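Brolel Picture Desk for small newsrooms

By Edileuza Dantas, July 2023

If you have ever put a local paper to bed at eleven at night, you will know the feeling of hunting for one picture you are quite sure you ran in the spring, and finding everything except that one. Brolel is our picture library for papers, radio stations and newsletters with a small staff. It keeps your photographs and graphics in one place, with the credit, the caption and the date of every use stored alongside (and any correction you've had to print, too, we're afraid).

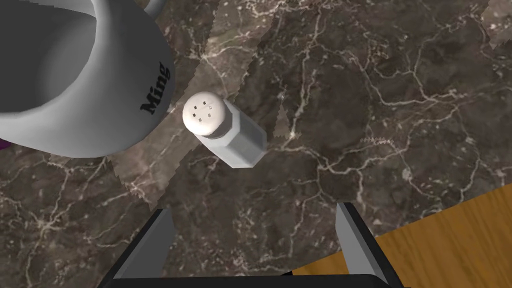 Searching is the part our customers write to us about most, and it's lovely when they do! You can look by credit, by caption or by the story a picture ran with, and you can add search words of your own for any lettering that appears in it. The big white mug would come up under "Ming", for instance, if that is what you had typed in from its side, and the same goes for shop signs, banners and the names on lorries. Plultach, who were our first subscribers, moved almost 300 folders over in May and have been tidying happily ever since.

The standard licence covers 40 users and 2 sites. Each picture record has 133 fields, which sounds like a great many, but most stay hidden until you ask for them, and you can rename any you like to suit the way your desk talks. 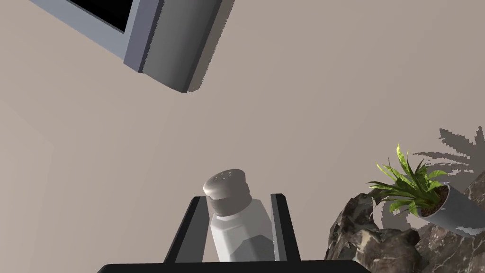
Salt shaker with a silver metal cap.

Brolel works alongside Irar, our page planner, so a picture you choose in one turns up in the other with its credit attached. Setting up is done with you over the phone, at whatever pace you like, and we're glad to go over things twice. Do ask for the printed guide as well, as plenty of editors still like to have one by the keyboard.

Contact Bielecka Newsroom Supplies | © 2023 Bielecka | Back to top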